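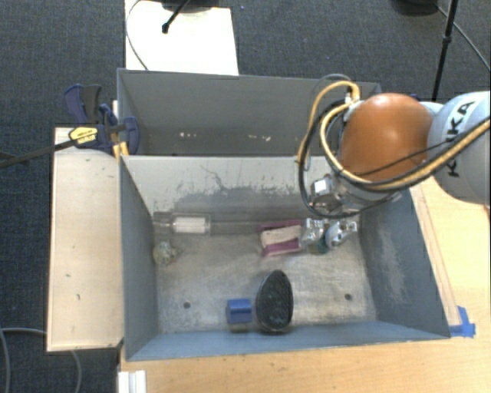
Lies Baert

The bell over the door at Dreson is an old bicycle bell on a bracket, and it went so many times while I was there that we gave up trying to finish a sentence and simply carried on where we'd left off once each customer had been seen to. The owner has been mending accordions in Skorer for most of her working life, and I had come to ask her how a person ends up doing such a thing, and whether she would recommend it.

"I'd recommend it to anybody with patience and a warm room," she said, clearing a pile of sheet music off the second chair so that I could sit down. "The warm room matters more than you'd think. I spent my first winter in a shed behind my uncle's house, and the wax set before I could get the reeds straight. I'd be sitting there in two coats, swearing at it."

Her uncle played for dances, mostly weddings, and owned a big red Briltano that she was forbidden to touch until she was 12. She touched it well before that, of course (she still looks rather pleased about it), and when one of the bass buttons stuck she took the side off with a kitchen knife to see why. "I had all these little rods laid out on the bedspread, and then my mother called us for tea and somebody sat on the bed. My uncle didn't shout. He made me sit beside him until every one was back where it belonged, and that took us the whole of the October holidays. I suppose that was my apprenticeship, really, though neither of us would have called it that!"

Proper training came later, with four years at a workshop called Antal, where she swept floors to begin with and cut leather for the valves when they ran out of floors. She speaks of the place with great fondness and a certain amount of eye-rolling. The man in charge of tuning wouldn't let anyone hum within earshot of his bench, and the radio was allowed only at dinner time. She learned to tune there by scratching the thinnest sliver of metal from a reed, near the tip to bring the note up and near the root to bring it down, and then putting it back and listening, and doing it all over again.

"People imagine you need marvellous ears," she said. "Mine are quite ordinary. You listen for the wobble between two notes, and you learn how fast you like the wobble to be. Everyone likes it different. The French players want a lot of it, or they used to, and then I've a gentleman who comes in from the coast who can't bear any at all, he says it makes him seasick."

I asked what usually comes through the door, and she laughed and pointed under the counter. Attic instruments, for the most part. Somebody's grandfather has died, the family have found a case behind the water tank, and they would like to know if it's worth anything. She dreads that question, as the answer is so often a disappointing one. A full overhaul on a large instrument can easily come to more than it would fetch, and she says so straight away, before she has even undone the straps.

"There was a couple last spring, lovely people, who'd been told theirs was worth a fortune. I had to tell them about 500, and that was on a good day with the moth holes mended. They went very quiet. Then the husband asked whether it would play 'the one Dad played', and he couldn't remember the name, so he sang it to me. I did the bellows and the worst of the reeds and left the rest alone. She's having lessons now, the wife. He says it's dreadful to live with."

The bellows are the part of the work she likes best. They are only card and cloth with leather at the corners, and when they leak you can hear it at once, a sort of tired sigh under the tune. She patches them in the evenings at home with the wireless on, nobody having forbidden it there, and reckons she can do her neatest corners during a play and her worst during the football results.

We had got on to the matter of how to look after an accordion when the bell went again, and a boy came in with his mother and a case nearly as big as himself. She had him put it on the counter the right way up and undo the catches himself. While he did that she gave me her advice over her shoulder: keep it out of the car in summer, store it standing on its feet, and never shut the bellows without holding down the air button. "And play it," she added. "Even badly. Five minutes while the potatoes are on. They go stiff if they're left, same as my knees."

The boy's instrument had a key that wouldn't come back up. She pressed it, peered underneath and sent him to fetch the long tweezers from the jar by the window, and out came a hairgrip, which his mother recognised. There was no charge. He played us a polka before he left, with a long pause in the middle while he found his place, and she stood there and beat time for him on the counter until he did.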